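3.2 Cloth, screws and the blue gear

I'll admit that when I started this study I gave no thought at all to what the parts were lying on. I cared about fasteners: how small hardware gets mixed up with bigger parts on a bench, and how easily people can find it again. But every repairer I spoke to at the Arkside workshop wanted to talk about their mat, their tray or their old tea towel, so the surface got a section of its own (and rather a long one, sorry!).

We settled on a plain teal-green cloth. Small silver screws show up nicely against it, and so does the bright blue plastic of the gear we used as our main part. Figure 4 goes with this section and has three panels. 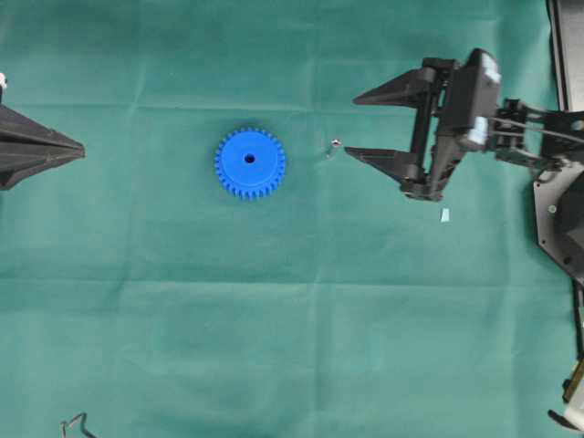

Colour was only half of it, though. A bare bench lets a dropped screw skitter off to who knows where, and in our diary study people grumbled about that more than anything else. Of the 133 diary entries we kept, 51 mentioned a lost screw, and quite a few of those went on to describe the hunt for it in loving detail. Cloth seems to take the bounce out of things. The price is creases. We stored ours folded and never ironed it, and I rather like that, as I don't know anyone who irons a bench cloth at home either.

Lint was the other nuisance. A pale speck on a dark cloth pulls your eye in much the same way as a bit of metal does, and several people told us they'd reached for fluff at least once. We shook the cloth out between sessions and left it at that.
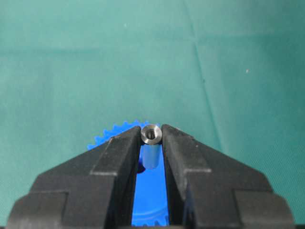 Szu-yu Leung
Research Associate, Small Repairs Study, Eltton

Now, the gear itself. I wanted a part that was flat, easy to spot and toothed all the way round, with a hole in the middle, so that there was an obvious place for a screw to go. Kai-wen Man argued for something fiddlier, and we went back and forth on it for most of September. I won in the end, mainly on the grounds that a spur gear is something people recognise straight away, even if they've never taken a mixer apart.
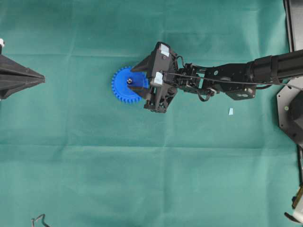
A silver screw head against blue plastic is a very easy thing to see, far easier than the same screw lying by itself on the cloth, and I think that matters for how we read the diaries. People rarely wrote about screws that were sitting in a part. They wrote about the ones that weren't, and usually crossly. We come back to this in Section 4, where the entries are sorted by where the missing screw was eventually found.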